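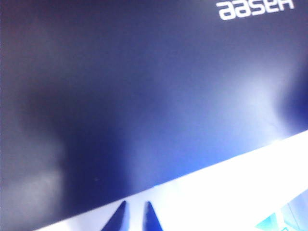

Marion Buchanan says you should empty a cupboard right down to the bare boards before you put one single thing back, and that anyone who does it shelf by shelf is only moving the muddle along. She told me so on the phone while I was already up to my elbows in the bottom shelf, so I said yes, quite right, and pulled the whole lot out onto the bed and the landing. I am so glad I did!

Monday, late, feet up. The big cupboard at the top of the stairs is very nearly finished, and I can't remember when I last enjoyed a day indoors so much. I had promised myself all through March that I would start, and every weekend something nicer came along. Then this morning it rained, properly, sideways against the landing window, and I thought, right, kettle on, old shirt, off we go.

I started with anything that was printed or shiny or packaging of any sort, because that's what falls on your head when you open the door. Bags inside bags inside bags. I do love a strong colour, I can't help it, and I had all the blues together on the bed at one point just for the pleasure of it. The dark one with the fat white lettering is my favourite. It's nearly black in the shade and then goes a proper royal blue where the light gets it, and if I could find a paint like that I'd do the inside of the cupboard door tomorrow. Eirini says a dark door would make the landing feel like the bottom of a well. She may be right. But INSIDE the door, where it's only a treat for the person looking for a pillowcase – I think that's allowed.

Then the linen. I had forgotten the linen, or at least I'd forgotten how much of it was perfectly good. There's a pair of sheets of my grandmother's with a drawn-thread edge, soft as anything, that had been squashed behind the spare duvet for years. I've put them on my own bed tonight. They smell a bit of cupboard but I gave them a good shake out of the window when the rain stopped, and the pillowcases came up beautifully with the iron. Why was I saving them? For whom? They're on the bed and they're staying in use.

The fitted sheets I folded the way Cremilda Peixoto showed me at Christmas, with the corners tucked one into the other and then the whole thing in thirds on a flat surface. It works if you have a table. On a bed it's a wrestling match, and I lost the first one entirely and had to sit down laughing. By the last of them I had the knack, and they're standing up in a row on their edges now like books. I keep going back to look at them.

Lunch was standing up: cheese, the end of the loaf, two tomatoes. I had a pot of the Prededov tea Eirini brought me, the smoky one, and it's just the thing with a dusty job. I drank it looking at the empty cupboard, and what a lovely cupboard it is with nothing in it! I'd never seen the back wall. Someone had papered it with a little trellis pattern, green on cream, and it's as fresh as the day it went up where the light hasn't reached. There's a pencil mark near the bottom that says "Villalba side", with an arrow pointing left. I haven't a clue. Fergus Strachan thinks it might be a removal man's note, from when the people before moved their things over from the house called Villalba on the corner. I rather like that, and I've left it. I wiped round it.

Measured up while it was bare. The shelves are 90 cm across, which I have written inside the door in pencil so that I never have to go hunting for the tape again, and the cupboard is 223 cm from the floor to the underside of the top ledge. I've put that too. (Some future person will find it and wonder, like me and the arrow.) The middle shelf had been sagging for ages, and I found that one of the little battens at the side had come away from its screw. Put a new screw in, longer, and it's as solid as a church pew. I bounced a bag of old curtains on it to be sure.

The Prideck boxes went in after that. These are the ones with the flap at the front so you can get at things without lifting the lid, and I bought them two years ago for the kitchen, where they never fitted anywhere. Up here they slide in side by side as though they'd been made for it. I was so pleased I said "oh!" out loud. One for candles, matches and torches, one for wrapping paper ends and ribbon, and the third for what I can only call string. I like string. I make no excuses. There's garden twine, and the red and white baker's stuff, and a great ball of something hairy that was my father's, and it all belongs together in one place where I can put my hand on it in the dark.

Labels. I went back and forth on labels. Abilio Cordero, when I helped him with his shed, used luggage tags tied on with a bit of wire, and they looked so handsome that I wanted the same. But tags swing about and catch in the door. In the end I cut up some cream card, wrote on it with the fat brown pen and pinned it to the shelf edge with brass drawing pins. SHEETS, SINGLE. SHEETS, DOUBLE. TOWELS, GOOD. TOWELS, DOG. We haven't had a dog since Biscuit, bless him, but they're still dog towels and anybody who comes in muddy from the allotment will be given one.

About the bags. I did mean to be strict. I said to myself that I'd keep what folded flat and was clean inside, and let the rest go. What happened is that I kept rather more than that. The stiff paper ones are so useful for taking jars round to people. The glossy ones are useful for wet boots in the car. I've stood them all in a tall basket on the floor of the cupboard, handles up, the lighter colours at the front, and it looks like a shop. It really does! The torn ones and the crackly ones with no bottom left in them went in the recycling and I didn't feel a thing.

There was a nasty moment with the top ledge. I'd thought it was empty except for dust, and I got up on the steps with a damp cloth and put my hand straight on something furry. It was the hat. The brown one, with the flaps, that Fergus swore he'd left on the train. It's been up there with a dead moth and a jigsaw. I rang him straight away and he was delighted and also a bit quiet, because he'd written the railway quite a sharp letter. The jigsaw is the harbour at sunset, still in its cellophane, and I've put that by for the wet part of April.

What I've still to do: the hooks on the inside of the door. I want a row for the ironing cloth and the clothes brush and the long shoehorn. Sellatance had some plain iron ones in the window last time I went by, black, with a little ball on the end, and I've been thinking about them ever since. I'd want to see them close to first. If the ball is too big the ironing cloth won't go over it. I'll take the cloth with me in my pocket and try it on the hook, and they can think what they like.

Also a bulb. There's a fitting in the ceiling of the cupboard that I'd never noticed, with a cord. Pulled the cord, no light. Put in the bulb from the bedside lamp, and there it was, everything lit up, all my little rows. I called up Cremilda on the video so she could see the fitted sheets and she clapped. She did say the dog towels were a better quality than her good ones and could she be muddy next time.

Nine o'clock now, by the church. My back is telling me about it and there's a bruise coming on my shin from the steps, but I've been along the landing to look more times than I should. I left the door open and the light on for a while, just so it would be there when I came up with my cocoa. Lavender bags tomorrow if I can find the muslin. I have a feeling it's in with the string.

Comments

Abilio Cordero
The tags do catch, you're right. I've gone over to pins myself. Very glad about the bulb.

Eirini Makris
I still say no to the dark blue! But I'd come and look at it if you did it. Is there any of the tea left?

Fergus Strachan
Hat collected. It smells of lavender and moth. I've written to the railway again, much more politely.

Marion Buchanan
Down to the boards, what did I tell you. Now do the one under the stairs.

Search this diary
Type and press enter

Recent entries
The airing rack and the broken pulley
Seed packets, and where they've been living
Helping Abilio with the shed
A drawer full of keys
Marmalade, second batch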